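Ticket 965, Trilla Fraud Desk
Opened by: Ffion Watkins
Assigned: Rhun Ellis
Status: Pending vendor

14:10 FW: Duplicate-payee rule not firing on mortgage disbursements. Two cheques to the same numbered company cleared under different file numbers, and neither was flagged.

14:35 RE: Reproduced in test. Rule 80 compares payee name only when both files share a branch code. These files don't.

15:20 RE: Removed the branch condition and reran the March batch. 199 alerts, mostly law firm trust accounts. Too noisy for production.
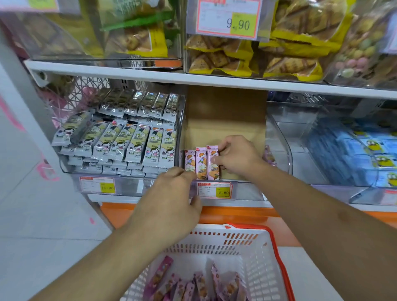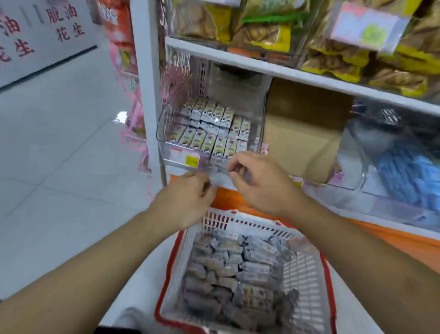
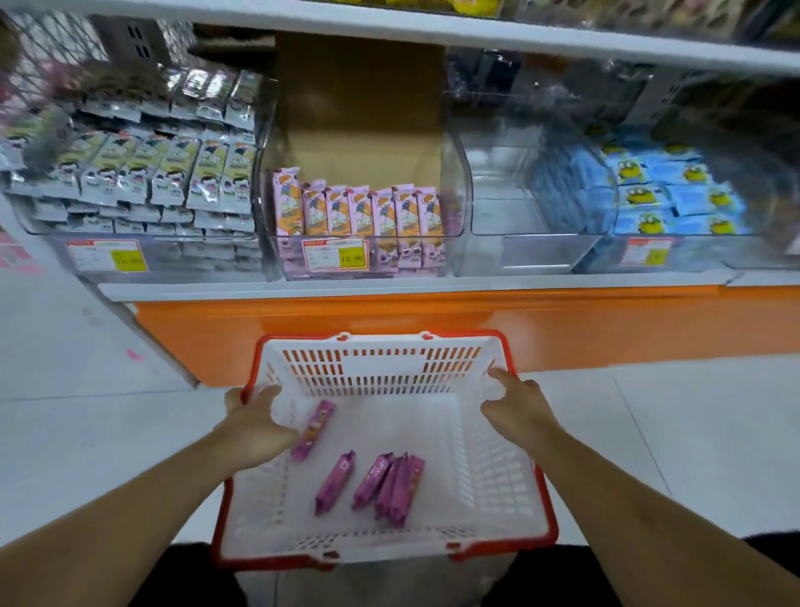
Attachments (3): snack shelves, store aisle

15:50 FW: Can trust accounts be excluded?

16:05 RE: Not safely. The Zistura case ran through one. Have asked Pluvton for a match on payee plus land title number.

16:40 RE: Pluvton confirms the field exists but is blank on files opened before migration. Backfill request sent to S. Yordanov. Rule 80 stays as is until then; manual review of disbursements over $100,000.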